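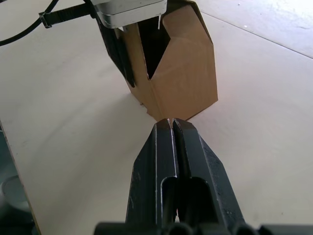 Record each Prolura demonstration from a fixed start pose, with the second arm's gripper resting over the box. Place the box with one corner toward the near gripper – the start pose puts the fingertips just short of that corner, nearly closed.

1. Zero both leader arms.
2. Start recording, then wait 4 seconds before moving.
3. Guide one arm at a time. Keep the other still.
4. Stop the take and label it.

Discard any take with a dropped frame. The Jatoi set kept 371 takes.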